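Drasiteck planner, thread by Grevthorpe
08/05/2022

1/ Spent the morning with the new Drasiteck planner release. The notes promise "clutter-aware reaching." I have read that phrase in a lot of release notes.

2/ Setup: Fiadzo as the simulator, wrist view only, 80 scenes, 30 seconds of planning time each. No overhead view, no hints about where the furniture is.

3/ It failed 24 of them. Most of those never got as far as a bad grasp – the planner just sat there until the clock ran out.

4/ Raising the sample cap to 2000 is the fix everyone suggests. I tried it. Slower, same failures.

5/ My guess is the depth step. Dark things on dark things come back as one lump, and then the planner is politely avoiding a lump. Darkier, our shadow filter, helps a bit and breaks other stuff.

6/ The kind of view I mean. Iron on the chair seat, bowl on the table, and the table edge running over part of the seat. Good luck finding where the backrest stops.
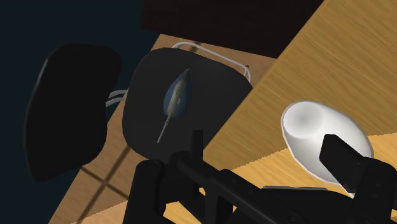

7/ What I'd want before believing the notes: per-scene logs, fixed seeds, and the failures left in. Asked for all of it in April. Still waiting.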